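Community Help > Law and Police > Reporting a crime > Shop break-ins

Shop broken into overnight, CCTV computer taken. What do I need to give the police?
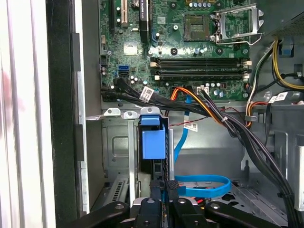

A desktop computer with the side open, showing the motherboard and cables.

Posted Jan 3, 2023 by tillside

I run a small shop in Starnlow selling cards, stamps and a few groceries. Someone forced the back door in the night and took the cash float, most of the cigarettes and the computer that recorded the cameras. The float was £678, which I know because I had written it in the book when I closed.

I rang 101 in the morning and was given a reference number. They said an officer would be in touch but couldn't say when. In the meantime I have a broken door, a mess on the floor behind the counter and no recordings. The only camera footage I know of would be from the bakery across the lane, which points roughly at our yard.

Can I clean up and get the door mended, or do I have to leave it all as it is? And is there any point asking for the bakery's footage myself, or is that for the police to do? My insurer is also asking for a list of what went and I don't have receipts for everything.

enholm_retired

Ring 101 again with your reference number and ask whether anyone from forensics is coming. They will normally tell you yes or no. If it's yes, leave the door frame, the till and the floor behind the counter alone until they have been. If it's no, take plenty of photos first and then tidy up. You are allowed to make the door safe either way. A board screwed over the outside is fine, just try not to handle the part that was forced. Keep the joiner's bill for the insurer.

Go and see the bakery today. A lot of small systems record over themselves, and the one I had kept 22 days, but some keep only 7. You can't insist on being given a copy, and they may not want to hand it over because other people will be on it. What you can ask is that they save the night in question and don't let it wipe. Then tell the police who has it and give them a phone number. Ask them to check the clock on the recorder too. Ours was an hour out from the end of March every year.

For the list, bank statements and wholesaler invoices will usually do if you have lost the receipts. Put down the make, model and serial number of the computer if you can find them. The serial number is often on the box or on the original order email. Send the same list to the police and the insurer, because if the two are different you will get questions about it.

Cropper

Don't bother, they never come out. We were done in July and all we got was a letter. Get a better lock.

braltelcombe_lane

I'd disagree with the post before mine. We had a break-in at our unit in Braltelcombe and it took 37 days, but they did charge someone, and it was a neighbour's camera that did it. Report anything extra you find under the same reference and don't start a new one.

Also look at whether your cameras saved anything online as well as to the computer. Mine had been sending stills to an email address I'd forgotten setting up. If yours did, change the password now, as the login may be stored on the machine that was taken. Same goes for your bank and supplier accounts if you used that computer for them.

Comments

tillside: Thank you. Rang back and nobody is coming for forensics, so I have taken photos and the door is boarded. The bakery is saving the night for me.

penny_post: Check your policy for a limit on cash left overnight. Ours only covers it if it was in a safe.

tillside: It was in the till drawer, so I will have to look.

Cropper: Still say get a better lock.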